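The Tray Return Table, Looked At Closely

Gallery by Delwyn Faulkner

I was asked to put together a page on the new clearing station at the Pullow canteen, and I said I would do it on the condition that I didn't have to call it an improvement. We may get there. I have been eating in this building long enough to remember two earlier systems, both of them introduced with a memo, and both gone before the laminated signs had time to curl.

The idea this time comes from a consultant's plan called Zolisent, which is a grand name for a table with things on it. You bring your tray, you sort what's on it, you leave. Trash goes one way, food scraps another, chopsticks and dishes a third. According to the plan, this takes a diner 27 seconds. I would like to meet that diner. Mine is a slower crowd, and a good part of it is holding a phone.

Mimoza Ivanov runs the dish room and has been more patient with my questions than I deserved. Her view is that any system will do as long as people stop stacking bowls with food still in them. Kwaku Arthur, who ordered the supplies, thinks the colors will do most of the work. I have my doubts about colors. We had color-coded bins in the old hallway, and what we got was three colors of the same trash.

A few words on the claims before the picture, so you can hold them against it.

The canteen serves 525 lunches on a full day. The plan treats every one of those trays as if it comes back in the same state, a plate and a bowl with perhaps a little sauce. Anyone who has stood at the return during the noon rush knows better. People buy a pastry from the counter, eat part of it, and set the rest down in whatever dish is closest. They ball up the napkin. They leave the wrapper wherever it falls open. None of this is wicked, and I do it myself, but a plan that doesn't mention wrappers at all was written by somebody who packs a lunch.

Then there are the containers. The first order, from Trajkovski, had lids, and the lids were a mistake that lasted one morning. People will lift a lid for cake. They will not lift one to throw out a napkin. Kwaku sent them back, and I give him credit for doing it before lunch was over.

The trays were the other argument. Reet Koppel wanted to keep the old brown ones, on the grounds that they were paid for. She lost. I was on her side and I still am, mostly, though I'll admit that you could leave a chopstick on a brown tray and not find it until it was in the machine.

So, the table itself. 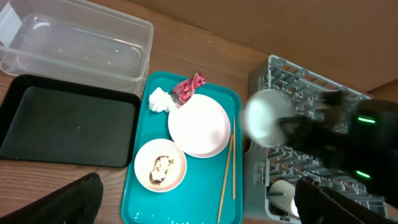

Delwyn Faulkner
Contributing writer, Pullow house pages

A teal tray with lunch more or less over. The big white plate came back clean, so score one for the plan. The small bowl did not: there's a piece of something like bread or pastry sitting right in the middle of it, which is Mimoza's complaint in a single dish. Napkin and wrapper are both crumpled, with the wrapper lying over the rim of the plate. Two chopsticks, pointing in different directions, and a few crumbs toward the bottom.

I'll concede the teal. Pale wood shows up well against it, and so do the crumbs, for anyone inclined to wipe them up.

The clear container is empty, as is the black tray below it. I asked three people what each was for and got four answers. Clear plastic is supposed to teach by example, the thinking being that you see what others have put in and follow along. Fine, but somebody has to go first, and if that person guesses wrong the whole line guesses wrong behind them. A word in large type would beat any amount of transparency.

As for the gray rack with the pegs, I like it. It is the one item on the table that needs no explaining, and I notice it is also the one item the plan spends no time on. Plates go between pegs. Bowls are fussier, and Touran Rashti, who works the afternoon shift, tells me she re-seats most of them anyway.

The trial runs through July. Touran is keeping a tally of bowls that come back with food in them, and I've asked to see it before anybody writes the memo. If it drops, I'll say so on this page. The brown trays are still in the storeroom, I checked.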